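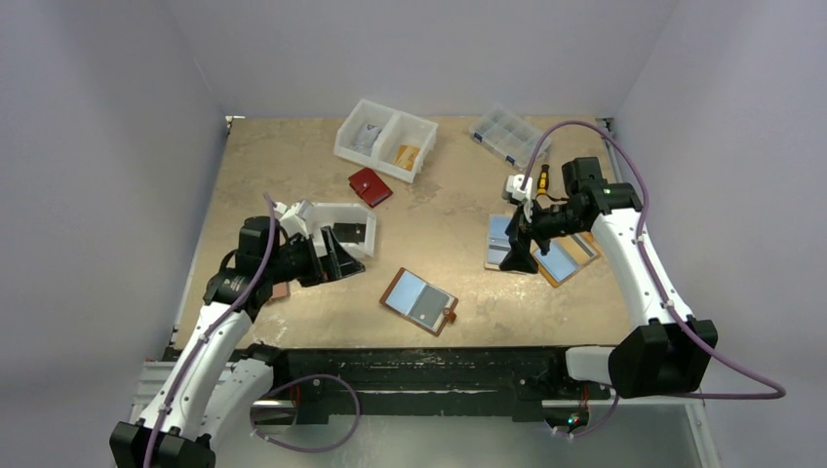
Home Projects Portfolio Courses Contact

Sorting Small Tools and Loose Parts at a Shared Work Table
Student Project Report, Department of Applied Design, Villik College

1. Background

The Obura workshop is used by three courses during the term. Each course draws on the same stock of hand tools and small parts, and each returns them at the end of a session. Before this project, returned items were placed in a single deep drawer. Students who needed a screwdriver at the start of class commonly emptied the drawer onto a table and searched by hand.

The project was proposed in December as part of the Osent storage module. Its purpose was to determine whether clear, open containers would shorten the time needed to put a table in order at the end of a session.

2. Materials

The work was carried out on a beige, mottled tabletop with walls on the left, at the back, and on the right. The enclosed sides were considered useful, as round parts could roll in only one direction. Two types of clear plastic container were selected:

- an open-topped box, intended for tools with handles
- a bin divided into two compartments, intended for small parts and placed near the back center of the table

The screwdriver with the yellow-and-black handle was adopted as the reference tool for all trials. Its colors stand out against the beige surface, and it was the item most often reported missing from the drawer.

3. Method

Eleven students took part. Each student completed a session in which mixed items were spread over the tabletop and then sorted into the containers. The same session was repeated with the original drawer. A total of 21 sessions were recorded as complete; one student was unable to attend the second round.

Participants were told which container was meant for tools and which for parts. No labels were applied in the first round. In the second round, printed labels from the Hutent set were attached to the front of each container.

4. Findings

Students preferred the clear containers to the drawer. The most frequent comment was that the contents could be checked from a seated position. This held true for the divided bin, where the two compartments kept screws apart from washers.

The open-topped box gave less consistent results. It is light when empty, and several participants tipped it while reaching across the table. Long-handled tools made the problem worse when they were leaned against one side. Laying the tools flat corrected this, although fewer of them fit.

Labels had little effect on sorting. Participants who had completed the first round already knew the arrangement and did not appear to read them.

5. Limitations

The order of the rounds was the same for every student, and some of the improvement may be due to practice. The drawer was also not cleaned before testing began.

6. Recommendations

The divided bin should be kept at the back of the table during all sessions. A heavier box, or a non-slip mat beneath the present one, should be tested next term. The drawer may be retained for items that are seldom used, such as spare blades and the large clamps.

Last updated: December

This site uses cookies to remember your settings. Accept Decline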